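How to copy a cassette album to your computer

Updated 2 May 2022

In February I finished copying the Tandley cassettes of my band, Memance, and several people asked me how I did it. So I write down the steps.

You need a cassette deck with a line output, a cable to the line input of the computer, and a recording program. Do not use the microphone input, it is too sensitive and the sound will be distorted.

1. Clean the heads of the deck with a cotton swab and alcohol. Wait until they are dry.

2. Wind the tape to the end and back one time. Old tapes stick a little, and this helps with the speed.

3. Play the loudest song and set the level so that the peaks stay near -6 dB. On our album it was "Imosness", the last song of side A.

4. Record the whole side without stopping. A 90 minute cassette needs 45 minutes for each side, so close the other programs first.

5. Save the file as WAV before you change anything. I always keep 2 copies, on different disks.

6. Cut the side into songs. Leave a short silence at the start of each one, and fade the hiss at the end - slowly, or the ear notices it.

Be careful with noise reduction. I tried it at 80 percent on "Sibiya" and the cymbals disappeared, so now I use very little.

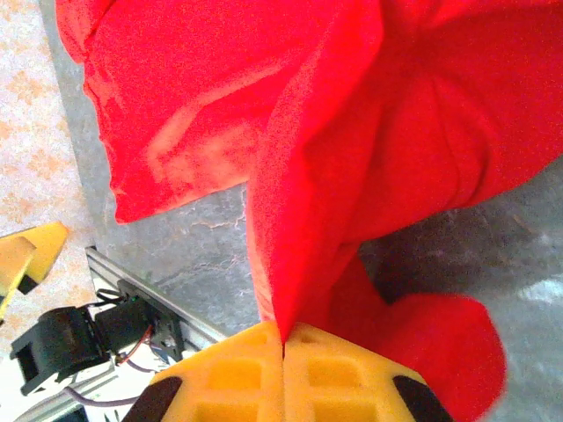 When all songs are cut, write the titles in the files and listen to the album once from start to end, with headphones. Small clicks between the songs are easy to miss on speakers.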